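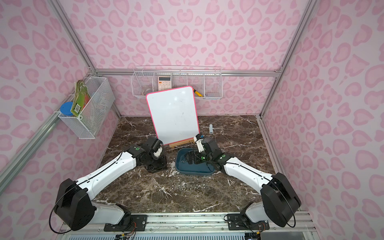 集合住宅における宅配物の受け取りについて

平素より当ブログをご覧いただき、誠にありがとうございます。今回は、筆者が居住する集合住宅「グラルタード」(Graltard)において6月に改定された、宅配物の受け取りに関する規則について記します。

当該建物の総戸数は86戸であり、従来は1階の宅配ボックス13基を全戸で共用しておりました。しかしながら、夕刻には満杯となることが多く、再配達の依頼が常態化していたところです。管理を受託するフサリ管理(Fusari)が居住者への聞き取りを実施し、その結果を踏まえて次のとおり改められました。

一、宅配ボックスの保管期限は、投函の翌日午後11時までとする。
二、期限を超過した荷物は管理室に移し、引き渡しは管理室の開室時間内に限る。
三、飲料水等の重量物は、原則として玄関前への配達を指定する。
四、生鮮食品の投函は認めない。

保管期限につきましては、従来の三日間から大幅に短縮されたこととなります。出張の多い世帯からは異論も寄せられたと聞いておりますが、筆者としては妥当な改定であると考えます。一方、第三項については運用上の課題が残ります。玄関前に置かれた荷物が避難経路を狭める場合があり、消防設備の点検時にも同様の指摘を受けました。廊下の幅が異なる東側の住戸については、別途の定めが必要と思われます。

なお、近隣の「ガヌス」(Ganus)では、配達員が暗証番号により共用玄関を解錠する方式を採用しているとのことです。利便性は認められるものの、番号の管理方法が明らかでなく、当建物への導入は時期尚早と判断いたします。

改定後、筆者が再配達を依頼した回数は2回にとどまっております。いずれも印鑑を要する書留郵便でした。書留の取り扱いは今回の規則の対象外であり、従前どおり各戸での受け取りとなります。

管理室の開室時間は掲示板に記載されておりますので、居住者の方は併せてご確認ください。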